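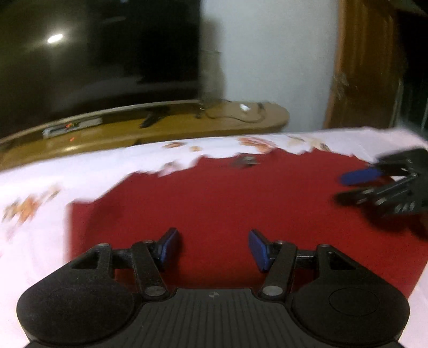 Painting a Bench Top with Two-Part Enamel

This page covers stripping, filling, priming and painting a wood bench top with a two-part (catalyzed) enamel applied by roller. The same procedure works for a desk, a counter in a utility room or a sewing table. It does not cover spraying, which calls for supplied air and a different thinner ratio.

The top used for the quantities below measures 1454 mm by 763 mm and is a solid softwood slab with a rounded front edge. Scale the quantities by area for other sizes. If the top is a veneered board, read the note on veneer at the end before sanding anything.

Materials

Two-part enamel, gloss or satin, one quart kit
Drirkeck 2 primer, one pint
Thinner specified by the enamel manufacturer
Two-part wood filler
Sanding sheets in 60, 120, 180 and 320 grit
Foam rollers, 4 inch, high density, at least four
Foam brush for the edges
Graduated mixing cups and flat stir sticks
Paint strainers, medium
Tack cloth and lint-free rags
Masking tape, the low-tack kind
Nitrile gloves and a respirator with organic vapor cartridges

The Drirkeck primer is sold at the Plostetville store and by mail. Another solvent-based sanding primer will do if the enamel data sheet lists it as compatible. Do not put a two-part enamel over an ordinary alkyd primer. The solvents in the enamel soften the alkyd and the film wrinkles, sometimes within minutes and sometimes overnight.

Room conditions

The room should be between 60 and 80 degrees Fahrenheit, with relative humidity under 70 percent. Measure at the bench, not at the thermostat. A slab that has been stored in an unheated garage takes a full day to come up to room temperature, and painting it before then can trap condensation under the primer.

Ventilate across the bench with one opening at each end of the room. A fan should exhaust air outward and should not point at the work. Shut off pilot lights, space heaters and anything else that can ignite vapor. Forced-air heating should be off while the film is open, or it will deposit dust on the surface.

Light the work from one side at a low angle. A work lamp rated at 3000 K is adequate for dark colors and reds. For white or pale gray, a cooler lamp shows missed areas better. Overhead light alone hides roller lines until the paint has cured.

Step 1. Clean before sanding

Remove vises, clamps, hooks and screws. Plug through-holes from below with rolled masking tape.

Wipe the whole top with a degreaser and rinse with clean water. Then wipe with mineral spirits, turning the rag often. Sanding a surface that still has wax or silicone polish on it pushes the contamination into the grain. The usual result is fisheyes, small round craters where the paint pulls back from the contaminated spot.

Let the top dry overnight.

Step 2. Strip or flatten the old finish

If the old finish is sound, it only needs to be flattened. Sand with 120 grit until the gloss is gone everywhere, including the edges.

If the old finish is flaking, take it off with 60 grit on a random orbital sander. Keep the sander flat and moving, and overlap each pass by half the width of the pad. Do not tip the pad to dig out a stubborn patch. It leaves a dish that a gloss finish will show clearly. Stubborn patches are better handled with a card scraper.

Test any finish of unknown age for lead before sanding. If the test is positive, stop and use a chemical stripper or hire a licensed contractor.

Follow with 120 grit, then vacuum. The 60 grit scratches must be completely removed at this stage. Primer will not fill them.

Step 3. Fill

Mix the two-part filler on a scrap of plastic in small batches. Working time is usually under ten minutes. Press it into dents and checks with a flexible blade and leave it slightly high.

Sand the cured filler with 120 grit on a hard block. Check with a straightedge laid in several directions. Deep holes generally need a second application, as the first one shrinks.

End grain should get a thin skim of filler as well, forced in and sanded back to the wood. Unsealed end grain drinks primer and dries to a rough texture.

Sand the whole top with 180 grit by hand, with the grain. Vacuum, then wipe with a tack cloth. Use light pressure, as tack cloths leave residue when pressed hard.

Step 4. Prime

Stir the primer until no solids remain on the bottom of the can. Strain it into a tray.

Coat the edges first with the foam brush, then roll the face. Work in strips the width of two rollers across the short dimension, then lay off lengthwise with the weight of the roller only. Two thin coats are preferred to one heavy coat. Allow four hours between coats, or the time on the label if it is longer.

Leave the second coat overnight. Sand with 320 grit until the surface is uniformly dull and feels smooth under a gloved hand. If bare wood shows through, spot prime and repeat.

Step 5. Mix the enamel

Read the ratio on the kit. Common ratios are 4 to 1, 3 to 1 and 1 to 1 by volume. Measure with a graduated cup. Estimating the hardener by eye is the most common cause of a film that never fully hardens.

Pour the base first, then the hardener, and stir for two full minutes, scraping the sides and bottom. Let the mix stand for the induction time given on the data sheet. Thin for rolling only after this, and only up to the limit stated. Strain into a clean tray.

For the top described here, 10 fluid ounces of mixed enamel is enough for one coat with a margin for waste. Mix each coat separately. Pot life is shorter in a deep container than in a shallow tray, because the reaction gives off heat.

Step 6. Roll the enamel

Wrap a new foam roller in masking tape, peel the tape off, and discard it. This removes loose foam.

Start with the edges, then the face:

Load the roller and run it on the ramp of the tray until it stops dripping.
Apply a strip across the short dimension at one end.
Apply the next strip, overlapping by an inch.
After three strips, lay off lengthwise toward the wet area with almost no pressure.
Continue to the far end without stopping.

Small bubbles are normal and should break within a minute. If they do not, the paint is too thick or the roller is moving too fast. Add thinner to the remaining paint in the tray, 2 percent at a time, and slow down.

Do not go back over paint that has begun to set. Leave an insect or a hair where it is and remove it by sanding between coats.

Step 7. Recoat

Two-part enamels have a recoat window. Inside the window, the next coat bonds chemically and no sanding is needed apart from removing specks. Once the window has closed, the whole surface has to be scuffed with 320 grit. The length of the window depends on temperature, so check the table on the data sheet against a reading taken at the bench.

Three coats are recommended for a work surface. Two are enough for a desk.

Step 8. Cure

The film can be touched after a day. Hardware can go back on after three days. Wait a full week before clamping, setting down heavy objects or wiping with solvent. Objects left on the surface too early leave an outline that does not polish out.

Faults and remedies

Orange peel: paint too thick or applied too heavily. Sand flat with 320 grit and recoat with thinned material.

Fisheyes: silicone or wax contamination. Let the film cure, sand back past the craters, clean with solvent and recoat.

Soft film after one week: wrong ratio or incomplete mixing. The coat has to be removed.

Dull patches: moisture on the film during the first hours. Scuff and recoat in drier air.

Lap marks: strips allowed to set before the next was applied. Work in narrower strips or use a slower thinner.

Note on veneer

Face veneer can be thinner than a business card. Do not use 60 or 120 grit on it. Clean the surface, sand by hand with 180 and go directly to primer. If the substrate shows through, stop sanding in that area and fill.

Disposal

Leftover mixed enamel should harden in its container outdoors, away from anything combustible, before it is discarded. Unmixed hardener goes to a hazardous waste collection point. Spread solvent rags flat outside to dry, or store them under water in a closed metal can.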